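About Hilbridge

Hilbridge builds training sets for learning systems that control robot arms. Most of our work is done in simulation. Our customers train the policies; we supply the examples those policies learn from, along with the records needed to trace each one back to the settings that produced it.

The company started with one narrow problem: turning handles. Opening a faucet is a small motion for a person and a difficult one for a gripper. The contact area is small, the handle moves on an arc, and the finger has to follow that arc without slipping off. We still use faucets as our main test family.

What we record

One attempt by the arm at one task is an episode. For each episode we store joint positions, gripper state, the commanded action at every step, and rendered views from fixed and wrist viewpoints. The fixed view keeps arm and faucet together, down to the fingertip at the handle.

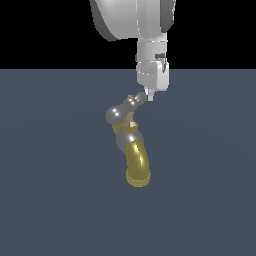 The Bamevari set

Bamevari is our current faucet collection. It holds 3,077 episodes, of which 1,348 were driven by an operator and the remainder generated by a scripted planner. Both kinds are labeled by source. Customers who want only operator data can filter on that field.

Wrist views are rendered at the same step as the fixed view. At close range the faucet often fills most of the view, and its parts hide each other. We keep those steps in the set, with the hidden parts marked in the label file. A policy trained only on clear views tends to fail at the point of contact.

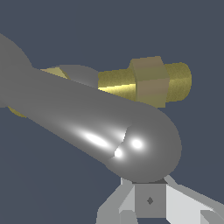
Models and materials

Faucet models come from our own library, Aigner. Each model is split into a fixed body and a moving handle, with a hinge axis and travel limits stored alongside the mesh. Surface finishes are assigned per part, and the handle can carry a different finish from the spout.

Before a model goes into collection it is checked by eye on a plain floor plane. The reviewer looks for gaps between parts, reversed faces and a hinge axis that does not pass through the stem. Models that fail go back to the library with a note. Rejected models keep their number, so older label files still resolve.
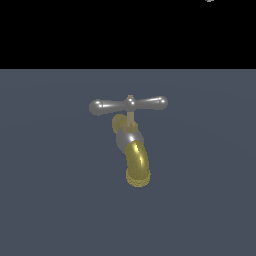 Faucet with T-shaped handle, fixed view.

How a set is put together

Collection runs are scheduled by Flalereck, our internal job system. It draws a faucet model, a starting pose for the arm and a target handle angle, then logs the random seed. Any episode can be replayed from its seed and the software version. Early releases did not store the version, and 856 episodes had to be withdrawn when a physics update changed their outcome. The version has been written to every record from then on.

We vary the faucet's position and tilt between episodes within limits agreed with the customer. The gripper may start close to the spout or well clear of it, and the wrist view changes a great deal from one start to the next.

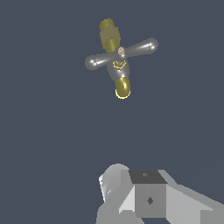
Failed attempts are kept in a separate split. They are labeled with the step at which progress stopped -- a useful field for customers who train a success detector next to the policy. Episodes with a simulator fault, such as two bodies passing through each other, are removed and listed in the release notes.

Review

Every release is read by 2 people before it goes out. One checks the labels against the rendered views. The other replays a sample from seed and compares joint positions with the stored values. Disagreements are settled by running the episode again.

Working with us

We take on new object families by arrangement. A request should include the gripper model, the control rate, the action format and the intended split between operator and scripted episodes. Sample records from Bamevari are sent on request. New releases are planned for January, and customers with an active license receive the change list first.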